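# Workshop Tips: Good Habits for Two-Arm Assembly at Home

*Collected by Benedetta Cirillo for the Irncombe shared workshop, with a good deal of help from Ginevra Caputo. Last looked over Oct 2, 2026.*

Several of you have asked me to write down the rules we go by when a pair of arms is putting together light things made of white poles and fittings, and I've finally sat down with a pot of tea to do it. Most of this is plain housekeeping, the kind your grandmother would have insisted on if she'd had arms like these on her table!
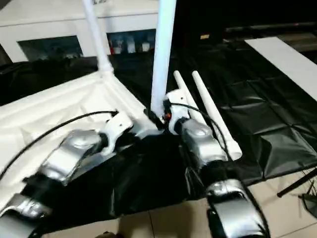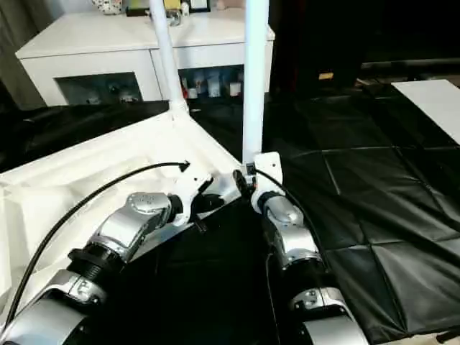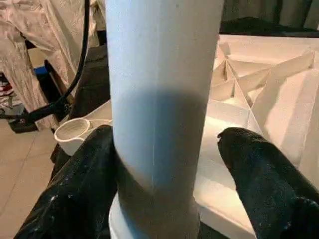

**Cover the work surface first.** Smooth plastic is fine and padded mats are fine, but pick something in a color that contrasts with your parts. White tubes on a white tablecloth are a misery for you and no kinder to a camera. Let the cover hang over the edge a little, and keep the hem well clear of anybody's feet.

**Lay out the spares side by side, all facing the same way.** If one end of a tube is wider than the other, put all the wide ends together. I was stubborn about this one for years (I like a heap, I really do) until Ginevra made me try it for a whole afternoon.

**Give every cable room to move.** Before you switch on, move each arm slowly by hand, if yours allows it, through the farthest reach the job needs. The cable should still have a loose curve in it at the end. A cable that pulls straight is too short or is routed badly, and you'll want to fix that before lunch and not after. We leave about 6 inches of slack past the longest reach.

**Hold low, near the joint.** A tall pole gripped at the top will wave around like a fishing rod, and the fitting at the bottom takes all the strain. Have one arm hold close to the base and let the other steady the piece it goes into. On our old Mazza kit the fittings split if you hurried them, so we go slow on the last inch even now.

**Wipe the fingertips.** Rubbery grips collect dust and crumbs of packing foam at a shocking rate. A barely damp cloth does it, then let them dry completely. No kitchen spray, please, and no oil. At Irncombe we wipe them every 4 jobs, more often when there's foam board about, and we check them for little tears while we're at it.

**Set the grip gently.** Start with the lowest setting and go up one notch at a time. Hollow tubes dent more easily than you'd think, and a dent right where the joint goes means starting over with a new piece.

**Two people for a first run.** One watches the arms and keeps a hand by the stop button, the other watches the work. Sleeves rolled, hair tied back, necklaces off. If you need to reach in for something you dropped, stop both arms first, even if only one of them is moving.

**Write it down.** The Avell notebook on the shelf has a page for each kind of job, with the grip setting, the speed and anything that went wrong. Please do fill in that last part. The Bivurthorpe folks borrowed our pages for their own bench and sent them back with very useful scribbles in the margins, which I've copied in green.

Spare cloths are in the drawer under the sink, and the mats get rolled, never folded.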